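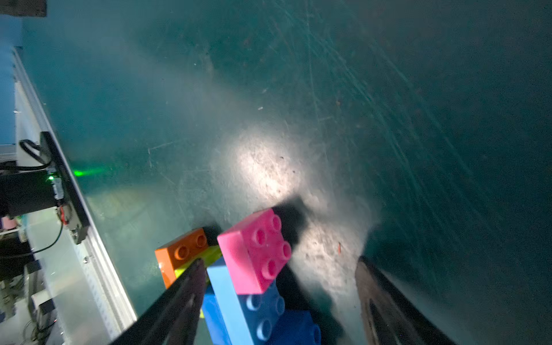 Figure 4.1 Large studded bricks in mixed colours, lying in a loose heap on a dark teal work surface. The pink brick rests partly on the light blue one.

Chapter 4
Studded Bricks: Geometry, Fit and Sorting

4.1 Introduction

The studded plastic brick is a convenient subject for the study of modular parts. It is a closed box on five sides and open on the sixth, with one or more rows of round studs on the closed upper face. Two bricks are joined by pressing the open side of one over the studs of the other. No fastener or adhesive is needed, and the joint can be made and broken many times before the loss of grip becomes noticeable.

Chapters 2 and 3 dealt with parts that are joined once and stay joined. The present chapter deals with parts that spend much of their working life apart, in a box or on a table, and that must be found, turned the right way up and fitted again. Three questions follow. How is the shape of a brick described? How tight must the fit be? How should a mixed heap be put in order?

4.2 Terms used in this chapter

Stud: the round projection on the upper face. In the larger bricks used by young children the stud is commonly hollow at the top, as in Figure 4.1. A hollow stud uses less material than a solid one and cools more evenly in the mould.

Pitch: the distance between the centres of neighbouring studs, measured along a row. All bricks in one system share the same pitch. Bricks with a different pitch may share a single stud but will not lie flush over two.

Size: given as studs across by studs along. The pink brick in Figure 4.1 is a two-by-two. Its four studs can be seen together, so its size can be read directly. Where part of a brick is covered, the visible studs give only a lower limit. The light blue brick shows three studs and the orange brick two, and neither figure should be entered as a size without lifting the brick clear.

Grip: the force needed to separate two bricks pulled straight apart. Grip depends on the overlap between stud and socket, on the stiffness of the wall and on wear.

Attitude: the way a loose brick lies. An upright brick rests on its open side with the studs level. A tilted brick is held at an angle, usually by a neighbour.

4.3 The loose heap

A heap differs from a stack in that no joint has been made. Bricks lean on one another, and moving one may shift the rest. The order of removal therefore matters. The general rule is to take the uppermost brick first and to look again before choosing the next.

Colour is the quickest guide to where one brick ends and another begins, but it has limits. A small wedge of yellow-green beside an orange brick is easily taken for part of its neighbour under weak light. Strong light from one side sharpens the edges and also throws dark shadows, which may be mistaken for gaps or for further bricks. Two blues lying side by side call for particular care – the shaded side of a light blue brick can come close in tone to a royal blue one.

The surface should also be considered. Dust and fine debris cling to studs and collect inside the open side, where they reduce the depth to which the joint will close. Bricks taken from a dusty surface should be wiped before any measurement of grip.

4.4 Sorting by colour or by size

Sum-yee Yen and Ka-ming Tu compared two methods using a mixed stock of 2000 bricks held in Ullomis trays. In the first method the stock was divided by colour and then by size; in the second the steps were reversed. Each method was repeated 30 times. Sorting by size first produced fewer misplaced bricks – chiefly among the blues – but took longer at the first step. Their procedure is set out in Section 4.7, and the record sheet is reproduced at the end of the chapter.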